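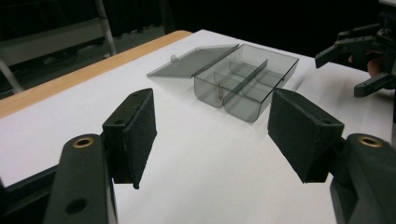
손에 쥐는 그리퍼와 뚜껑이 열린 반투명 회색 칸막이 상자

시연 수집(示演蒐集, demonstration collection)은 로봇의 조작 정책을 학습시키기 위해 사람이 직접 작업을 해 보이고, 그 과정을 영상과 움직임 값으로 남겨 학습용 예제를 모으는 일을 말한다. 넓게는 원격조종으로 로봇을 움직여 얻은 기록까지 포함하지만, 이 문서에서는 그중에서도 사람이 그리퍼를 손에 들고 작업하는 방식, 흔히 '핸드헬드 수집'이라고 줄여 부르는 쪽을 주로 다룬다.

개요
로봇에게 상자 하나를 열게 하는 일은 말로 적어 보면 참 간단하다. 다가가서, 잡고, 들어 올리면 된다. 그런데 막상 이를 규칙으로 풀어 쓰려고 하면 손가락을 어느 각도로 넣을지, 뚜껑이 어디까지 젖혀져야 열린 것으로 칠지, 미끄러지면 어떻게 다시 잡을지 끝없이 따져야 하고, 물건이 바뀌면 그 규칙을 또 손봐야 한다. 시연 수집은 이런 규칙을 일일이 쓰는 대신 사람이 여러 차례 해 보인 동작에서 모델이 공통된 흐름을 익히게 하자는 생각에서 나왔다.

역사
사람의 움직임을 기계에 옮기려는 시도는 학습 모델보다 훨씬 오래되었다. 기술사를 정리한 비오리카 부자투는 떨어진 곳의 물체를 집게로 다루던 초기의 기계식 조작 장치에서 그 뿌리를 찾으며, 자신의 연표를 1946년에서 시작한다. 다만 그 시절의 장치는 사람의 손을 대신 뻗어 주는 도구였고 동작을 예제로 남기는 데에는 관심이 없었으므로, 두 분야를 곧바로 잇는 데에는 이견도 있다.

장비
핸드헬드 수집에서는 카메라가 달린 그리퍼를 작업자가 손에 들고 쓴다. 손가락은 대개 2개로, 마주 보는 면이 물체를 양쪽에서 잡는다. 카메라는 손가락 끝과 그 너머의 물체를 함께 담을 수 있는 자리에 두는 것이 보통인데, 나중에 로봇에 같은 손가락과 카메라를 달았을 때 모델이 보는 장면이 수집 때와 되도록 비슷해야 하기 때문이다. 두 손이 필요한 작업이라면 그리퍼도 한 쌍을 쓰고, 양쪽 기록의 시각을 꼼꼼히 맞추어 둔다.

수집 절차
작업 하나를 처음부터 끝까지 해낸 기록을 흔히 에피소드라고 부른다. 작업자는 물체를 작업대에 놓고 시작 자세를 잡은 다음 정해진 동작을 하고, 끝나면 물체의 위치와 방향을 조금씩 바꾸어 가며 같은 일을 되풀이한다. 늘 같은 자리에서만 찍은 예제로는 모델이 물체가 아니라 자리를 외워 버리는 일이 잦아서, 노련한 작업자일수록 이 '조금씩 바꾸기'에 공을 들인다.

공개 자료 가운데 자주 언급되는 보렐(Borel) 모음에는 에피소드 1081편이 실렸고, 그중 800편이 학습용으로 분류되었다. 나머지는 검증용과 보류분으로 나뉘는데, 보류분에는 손떨림이 심하거나 동작이 도중에 끊긴 기록이 들어 있다. 이런 기록을 버릴지 남길지는 수집팀마다 생각이 달라서, 실패하고 다시 잡는 과정까지 배워야 한다며 일부러 따로 표시해 두는 팀도 있다.

투명한 물체
유리나 투명 플라스틱은 수집하는 사람들이 유난히 정성을 들이는 대상이다. 물체 너머로 바닥이 비치고, 윤곽은 모서리에 걸린 빛으로 드러나며, 반사광은 카메라가 조금만 움직여도 자리를 옮긴다. 칸막이가 있는 상자라면 벽 여러 장이 겹쳐 보이므로 어느 칸이 앞이고 어느 칸이 뒤인지 한 장면만으로는 헷갈리기 쉽다. 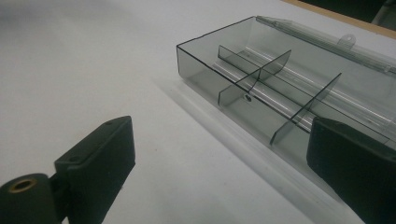
옥타비안 가브릴러는 이에 대해 투명한 물체만 잔뜩 모은다고 문제가 풀리지는 않으며, 같은 모양의 불투명한 물체를 섞어 찍어야 모델이 무엇을 놓치고 있는지 비로소 견주어 볼 수 있다고 반박하였다. 그는 조명을 바꾼 에피소드도 반드시 짝을 지어 남기자고 덧붙였다.

이 제안은 꽤 너그럽게 받아들여졌지만, 짝을 맞추느라 수집 시간이 길어진다는 점은 여전히 부담으로 꼽힌다. 스케런스(Skerance)의 작업 지침은 절충안으로 조명은 그대로 두고 물체의 방향만 바꾸는 묶음을 먼저 채우게 한다.

같이 보기
모방 학습
원격조종
그리퍼
에피소드 (로봇 학습)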